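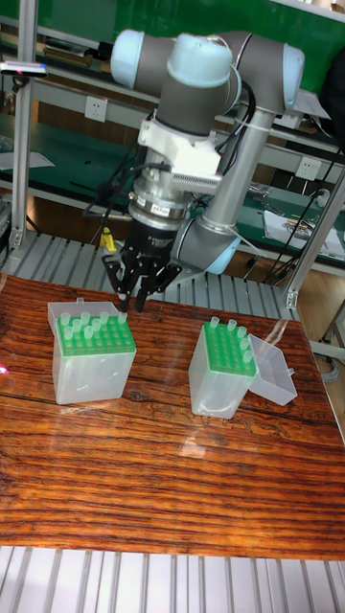 One reader of the draft asked whether a cell that moves pipette tips between two open boxes needs a maintenance procedure at all, given that the loads are small and the arm is far from its limits. In the reader's view, a new calibration at the start of each campaign would be enough. We worked that way until September. The tip transfers then began to fail in a pattern that a single calibration did not remove, and the present section describes the procedure that replaced it.

4. Setup and Upkeep of the Transfer Cell

4.1 Mechanical reference

The arm is bolted through a perforated base plate to the slatted aluminum platform behind the table. The tabletop is a separate part. It lies between two slatted sections and is held by its own clamps, so the base frame of the robot and the plane on which the boxes stand are not tied to each other by any machined surface. Most of the slow error in the cell comes from this joint. When the table is loaded at the front edge, for example by an operator leaning on it while exchanging a box, the plane tilts by an amount that is hard to see and large enough to matter at the tip.

We measure the plane with a blunt steel probe held in the gripper. The probe is lowered at six points until the force reading at the wrist passes a fixed threshold, and a plane is fitted to the contact heights. The points are spread over the area in which boxes may be placed, with none directly over a table clamp. If the residual at any point is larger than the repeatability of the touch itself, the clamps are released, the table is seated again, and the measurement is repeated. Correcting a badly seated table in software was tried at the Grindau site and given up. The correction held for a day or two and then had to be redone.

The base bolts are checked with a torque wrench before the plane is measured, never after. A bolt that takes up even a small turn invalidates the fit.

4.2 Box registration

The boxes are set down by hand, without a nest or a stop. This was a requirement of the study, which compares transfer policies under varied box poses. The lid of each box stays attached and is opened away from the working side. An open lid occupies a strip of table the planner has to know about, and the collision model therefore holds one volume for the body and one for the lid, the latter oversized to cover the different angles at which a lid comes to rest.

Registration uses the edge holes of the green rack plate. The holes are found in the image from the fixed camera, and the row direction is computed from the grid as a whole. Single holes are poor references. Light reflected from the glossy tabletop shines through the frosted body and changes the apparent outline of the holes near the front. Fitting the full grid suppresses most of this effect. A matte cover on the table would suppress more of it, but the cover moved under the boxes in our tests and was removed.

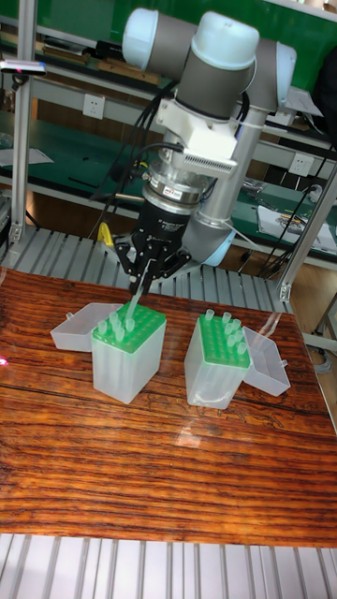
Figure 1. Transfer cell with a pipette tip held by the gripper over the left tip box. Both lids are open.

4.3 Gripper and fingers

The finger surfaces are the part of the cell that needs the most attention. A tip is smooth, tapered, and light. When it is held slightly off its axis it leans, and the error at the lower end is several times the error at the fingers. The tip can then catch on the rim of a hole even when the wrist is correctly placed.

Residue is the most common cause. The tips leave a thin film on the finger faces, and the film is rarely even. The faces are wiped with isopropyl alcohol and a lint-free cloth at the start of each session and again after any run with more than one dropped tip. The fingers are then closed on a ground pin and the pin is viewed from two sides. If the pin leans by the same amount in three closures, the finger linkage is inspected for play. If the lean differs from one closure to the next, the faces are cleaned again before anything is taken apart.

Closing force is set at the low end of the usable range. Higher values reduced slip in early runs but squeezed the tip out of round, and a tip deformed in this way did not seat reliably. The force setting is stored with the finger set and is changed only when the fingers are changed.

4.4 Wrist sensor and cables

Contact with the rack is detected from the force reading at the wrist. The expected signal is small compared with the weight of the gripper and with the pull of the cables, so cable routing is treated as part of the calibration. The black cables run past the wrist in free loops. A loop that is too short loads the sensor when the wrist turns, and one that is too long swings after a fast move and delays the settling of the signal.

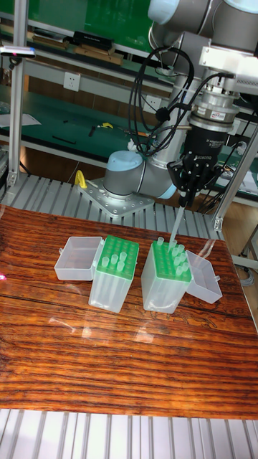

The length of the loops was set by turning the wrist slowly through its working range with the gripper empty and recording the lateral force. The cables were moved at the tie points until the curve was flat over the part of the range used for insertion. Outside that part a slope remains, and the contact threshold is disabled there. The curve is recorded again whenever a tie is opened for any reason. On 2021-02-11 one tie was replaced during unrelated work at Amberg and the curve was not repeated. The following run stopped after 745 transfers with false contacts over the right box, all of them at the same wrist angle. We had first suspected the camera.

The sensor is zeroed in free air above the middle of the table before each pick. Zeroing directly above a box saves travel, but a tip that stands slightly high can touch a finger unnoticed and be written into the offset.

4.5 Intervals

The finger faces and the free-air zero are covered by the session routine. The plane measurement is repeated every 1000 transfers, or sooner if the table has been loaded or moved. Box registration is repeated after every hand exchange. After a protective stop, the operator runs 10 slow transfers with the force trace displayed and compares the traces with a stored set from the same finger pair.

All checks are entered in the Kerine log together with the transfer count at which they were made. Calendar dates alone proved to be a poor guide to wear, as the cell may stand idle for a week and then run through several days of trials. The cell at Bai uses the same log format but a shorter interval for the base bolts, owing to a lighter platform. Its data are reported separately in Section 5.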